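Brolden Soccer Club
Minutes of the April general meeting

Meeting opened Thursday, 7.30 pm. Quorum met. Minutes of the previous meeting accepted without change.

1. Season to date
Seniors sit mid-table after losing 2-0 away to Pomari. Reserves are unbeaten at home. The under-14s have moved up a division at the league's request and will need a second goalkeeper. Coaches asked that players tell them by midweek if they are unavailable.

2. Fees
Player fees for the winter remain at $100, with juniors at $60. Families with three or more registered children pay for two. Unpaid fees from last year will be followed up by email before the first home game. Moved and carried.
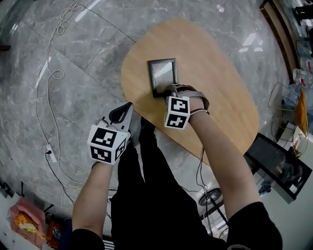
3. Grounds
The council has agreed to reseed the northern goalmouth. Training shifts to the Hosoda Road oval until the grass has taken, and juniors will have the half nearest the car park. The lights there go off at 9 pm and cannot be overridden. Line marking at the home ground carries on as usual.

4. Playing strip
Quotes received from Fluvico and one other supplier. Fluvico was cheaper for an order of 60 shirts but wants payment up front. Agreed to ask for a deposit arrangement and bring it back next month. Colours to stay as they are, with the darker green on the sleeves.

5. Other business
Away travel to Pomari: car pooling list to go up at the canteen.
Linesman's flags need replacing.
The canteen will trial a card reader.

Next meeting in May, same time. Closed 8.50 pm.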